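How to Compare Two Grippers on the Same Bin-Picking Setup

Posted Thursday, April 30, 2020

If you already have one gripper working on an arm and want to know whether a different one would do better, the hard part is keeping everything else the same. Small changes in the bin, the objects or the speed can hide the difference you are looking for. The steps below are the ones we follow when we compare grippers for picking mixed household items and toys out of a metal bin. They assume you can already jog the arm, run a saved program and log the result of each pick.

In this write-up the two grippers are called the Gurker and the Pruta. Both are electric, both have two fingers, and both bolt to the same adapter plate. The picking software is Zinedcombe, and the log is a plain spreadsheet.

What you need

An arm with a known payload limit
Two grippers and their adapter plate
A bin with sloped walls and a flat floor
Clamps to hold the bin to the table
A set of test objects
A kitchen scale
A marker and masking tape
A way to record each attempt

Step 1. Fix the bin

Clamp the bin to the table before you do anything else. A gripper that touches a wall will push the bin sideways, and after a few touches the calibration no longer matches. Use quick clamps on the corners and check that the handles stay outside the path of the arm. Mark the outline of the bin on the table with tape. If it moves during the test, you will see it against the tape, and you can put it back and calibrate again.

A bin with walls that funnel toward the floor is easier to work with than a straight box. Objects that get bumped slide back toward the middle, so you spend less time reaching in to fetch things out of corners. The slope also leaves more room for the wrist when the fingers go low.

Step 2. Choose the objects

Pick things that fail in different ways. A set of the same blocks will tell you how well the gripper picks blocks and not much else. Try to include something soft, something flat or thin, something round or smooth, and something with an odd shape. Cheap items are fine, and you will want spares of the soft ones.

Weigh each object and write the number in the log. Our heaviest is 401 grams, which both grippers can lift. If an object is too heavy for one of them, leave it out of the main test and note it separately.
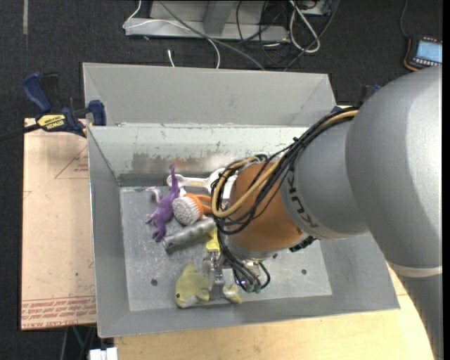
Soft toys need some extra thought. The fingers can close on a fold of fabric and lift the toy by a very small pinch, and it may hold or it may slip out on the way up. Decide before you start what counts as a good pick. We count it if the object clears the top of the bin wall and stays in the fingers for 3 seconds. Anything less goes in the log as a drop.

Flat utensils are the other case that needs a rule. With thin fingers you can often get under the edge of a spoon, but the tips may scrape the floor plate. Set the lowest allowed height for the fingertips once and use the same clearance for both grippers. Measure it from the fingertip and not from the flange, or the longer gripper will end up pressing into the metal.

Step 3. Route the cables

Most of the trouble we have had in swapping grippers came from cables. Leave enough slack at the wrist for the full range of rotation, then turn the last joint slowly from one end to the other and watch the loop. It should not pull tight, and it should not hang below the fingertips. Keep connectors up near the gripper body if you can. A connector that hangs low will brush against objects and move them before the fingers arrive.

Run this check again after every gripper change, even if the cables look the same as before.

Step 4. Set the tool data

Enter the mass, center of gravity and tool center point for the gripper you are about to test. Save them under a clear name. We use the gripper name followed by the length in millimeters. Do not edit the old entry, as you will need it when you switch back.

Run a slow approach to the middle of the bin floor, stopping well short of the plate. Check the gap with a ruler. If it is off by more than 2 millimeters, redo the tool center point before going on. Keep the teach pendant where you can reach it without leaning over the bin, and stay at reduced speed until you have seen a few clean approaches.

Step 5. Run the picks

Do 60 attempts with the first gripper. Put the objects back in the bin after each successful pick, and mix them by hand so that they land in new positions. Try not to build neat layouts. A pile where things touch and overlap is a better test, and it shows how much room the fingers need when they open.
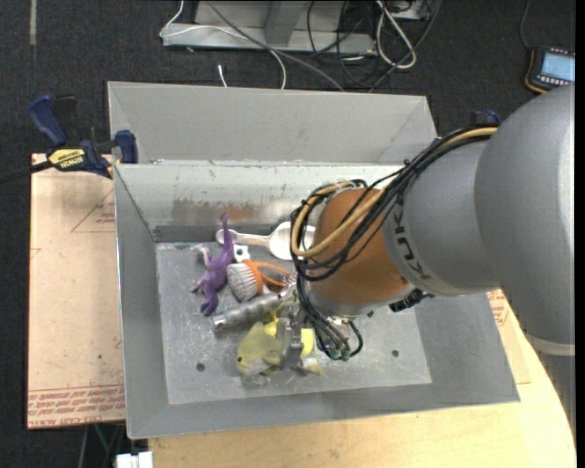
Fingers down on the plush toy at the front of the pile, with the brush and spoon farther back.

For each attempt, write down the object, the result, and one of these codes if it failed:

M: missed, fingers closed on nothing
D: dropped after lifting
C: hit the wall or the floor
T: took two objects at once

Do not stop to adjust the gripper force partway through. If you have to change it, throw out the run and start over. Then swap grippers, repeat steps 3 and 4, and do the same number of attempts with the second one.

Step 6. Read the results

Look at the results by object first. Two grippers can have nearly the same overall score and be good at different things. In our runs the Gurker did better on thin utensils and the Pruta did better on soft toys, while the totals were close. Which one you want depends on what will be in your bin.

Then look at the failure codes. A lot of M results on one object usually points to the camera or the grasp planner, and a new gripper will not fix that. A lot of C results often means the fingers are too short, so the gripper body reaches the wall first. Many D results on smooth objects can sometimes be fixed with softer finger pads. We order ours from Aryee and cut them to size.

If the totals are close, run the full test again on another day with the gripper order reversed. Keep both logs.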